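15/03/2019

Up early with a pot of tea and the good intention of getting the practice cell sorted before lunch, and of course it was nearly dark by the time I put the lid on the toolbox. I don't mind, really. It has been one of those pottering days I like best, with the radio on low and the rain going sideways past the window.

The trouble all week has been the simulated arm and the real one not agreeing with each other. I'd tell the Heiskanen to go to a spot beside the plate and on the screen it went there beautifully, and then out on the bench it would stop 2 millimetres short, every time, as patient as a donkey. I had blamed the camera, then the table, then (I'm ashamed to say) the cable I bought cheaply in December. This morning I finally got the calipers out and measured the fingertips themselves, which I ought to have done on the first day. The pads are the newer Plestetti ones, a shade longer than the old set, and I had never told the model about them. So that was that!

Changing the numbers took five minutes. Checking them took the rest of the day, naturally, as I wanted to see the fingers sitting properly against the rim of the plate with the jaws open before I trusted anything to close.

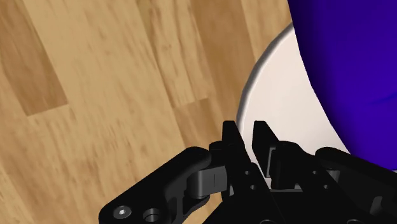
After that I did the jobs I had been putting off on the real gripper. I took it off its flange, wiped down the knuckles and the linkage arms with a soft rag, and went round all the screws with the little driver. One on the left arm was looser than I'd like, so it had a dab of thread lock and a stern word. The Tranuvus manual wants the jaw opening checked at 110 millimetres and mine came out at 114, so I ran the homing routine over again, and then once more for luck, and it settled down nicely.

I also wrote the new finger length on a bit of masking tape and stuck it inside the cupboard door, next to the note about the air filter. Dromimell are sending a spare pair of pads and I know perfectly well I shall have forgotten the lot by the time they come.

Ran the whole reach in simulation up to 11 times before supper, just opening and approaching and backing away again, and found it rather soothing to watch. Tomorrow the bench gets the same, slowly, with my hand on the stop button. Must remember to buy rags, and milk.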